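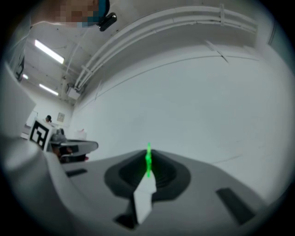
Can a city council approve a site-specific rezone if the parcel was left out of the last comprehensive plan update?

It depends on what the plan's land use map shows for the parcel today. If the current designation already allows the requested zone, the council can usually act on the rezone alone. If it doesn't, the plan map has to be amended first, and in most cities those amendments are taken up once a year.

Mohammed-Awal Zakaria
Posted Feb 27, 2025

Follow-up to the short one above. I own a corner lot on Jardine Street in Hikgate, zoned low-density residential. The parcels on both sides went to neighborhood mixed-use in the last update and mine did not. The planning desk told me to "check the designation" and gave me a copy of the map, which is too coarse to read at lot level. The application fee is $1,883 and is not refundable, so I would like to know which process I'm in before I file. Also, do the council members get to discuss it with me beforehand? Mine says she can't talk about it.

Lauri Toivonen

Two separate issues.

1. Designation versus zone. The printed map is generally a summary. Ask the clerk for the adopting ordinance and its exhibits, which should list the affected parcels by tax number. Look for your number in the exhibit. If it is there with a mixed-use designation, you have a zoning map that never caught up with the plan, and a plain rezone application is the right one. If it isn't there, you need a plan amendment and a rezone. Many cities let you file them together, but the amendment has its own deadline. Where I worked it was the end of April, and anything received later was held for the following year's docket. Check yours in writing.

Request a pre-application meeting before paying the full fee. Some cities charge for the meeting and credit it toward the application. Bring the ordinance number and a survey if you have one. Ask for the staff notes afterward — verbal advice at the counter does not bind the city.

2. Your council member. In many states a site-specific rezone is quasi-judicial, meaning the council acts more like a judge than a legislature. Members are expected to avoid private contact with either side while the matter is pending and to disclose any that occurs. Put everything you want considered into the hearing record, with a copy to the clerk. A citywide text change is legislative, and the contact rules are looser.

I'm not a lawyer, and your state code controls all of this.

Skerkora

Ours took 13 months start to finish. Notice signs had to go up twice as the first ones had the wrong hearing date on them. Budget for that.

Turkeo

Just go to public comment and ask them. You get 2 minutes at ours. If it's quasi-judicial like Lauri says they might stop you though, so maybe call the clerk first and ask which agenda item it has to be under.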